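**Ticket 1174: Episodes rejected at intake, "start state not valid"**

Project: Bruleck tabletop set
Opened by: Grajales site
Assigned to: Imergate data quality
Status: Open, waiting on rule text
Opened: 22 July 2022

**Problem**

The intake check is rejecting episodes from the Grajales site with the code START_STATE. The last upload had 655 episodes and 16 came back. All 16 are "put loose items into the basket" tasks done with the hand-held gripper. Other tasks from the same upload went through.

The site says nothing changed in how they record. Same grippers, same operators, same table.

**What we checked first**

- Gripper calibration file is present in all 16 and matches the serial on the tool.
- Opening width at the first time stamp is inside the limit.
- Clock offset between the camera and the width sensor is fine.
- Task text matches the task list.
- Re-ran the check on one rejected episode with the May version of the rules. It passed.

So the recordings are the same quality as before and the rule is what moved. The May version had no START_STATE check for basket tasks. The current version reads: "The container must be empty at the start unless the task says otherwise. The gripper must be open and clear of all items."

**Looking at a rejected episode**

Pulled one to see which half of the rule it fails. The gripper half is fine, fingers open with a gap between them. The container half is where it fails. There is a purple packet in the basket toward the back, and the USB cable is still out on the tablecloth in front of it.

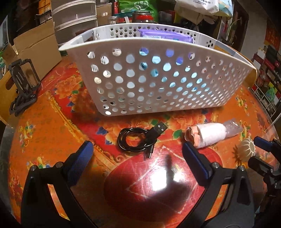
Plitel replied on the ticket that an empty container was never in the recording guide the sites were given, and that a home table will often have something in the basket already. They asked that the 16 not be counted against the site until the guide and the check say the same thing.

We agree with that. Compared the two documents side by side:

| Item | Recording guide | Intake check |
|---|---|---|
| Gripper open at start | Required | Required |
| Gripper clear of items | Required | Required |
| Container empty | Not mentioned | Required |
| Items outside the task left on table | Allowed | Allowed |
| Task text names the items to move | Recommended | Not checked |

The last row matters too. "Put loose items into the basket" doesn't say which items. With a cable, a bagged item and other small things on the same table, a reviewer can't tell when the task is done. That would be a problem even with an empty basket.

**Proposed rule change**

1. A container may hold items at the start. If it does, the operator sets the field `container_preloaded` to yes.
2. Items already in the container stay there for the whole episode. If one is lifted out or knocked out, stop and discard.
3. Task text must name each item to be moved. "Put the USB cable into the basket" is fine. "Tidy up" and "loose items" are not.
4. The intake check returns a warning for a preloaded container with the field missing, and a rejection only if the task text says the container starts empty.

**Workaround for now**

Sites should either clear the container before recording or write "basket not empty at start" in the notes field. The current check doesn't read notes, so those episodes will still be rejected. Tag them with this ticket number and they will be held instead of deleted. Hold period is 2 weeks and can be extended.

Do not edit the task text on episodes already recorded. Relabeling goes through Imergate.

**Still open**

- Plitel to confirm the wording of item 2. They want "discard" changed to "mark as failed and keep."
- Imergate to rerun the 16 once the new check is on the test server.
- Recording guide needs a new version number before it goes out to sites.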